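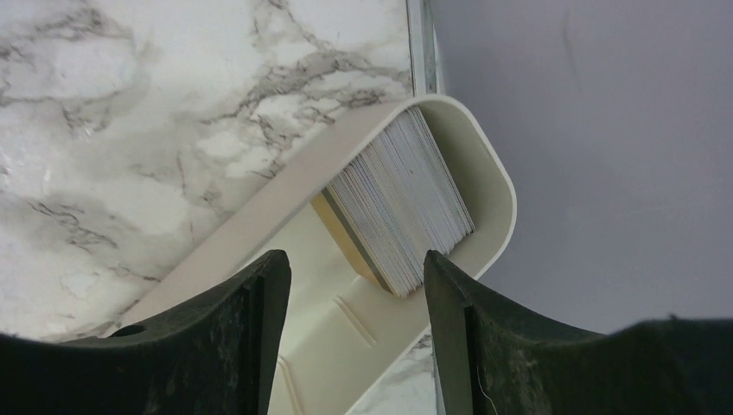 Why do card games need a tray?

Because a stack of cards left on its own will sooner or later slide all over the floor. A tray has walls, and walls are good at saying no to cards.

Marble is the rock with the squiggly dark lines. The lines are called veins, though no blood is involved. It is smooth, so cards skate on it. Put them back in the tray after your turn, even if you lost. Especially if you lost.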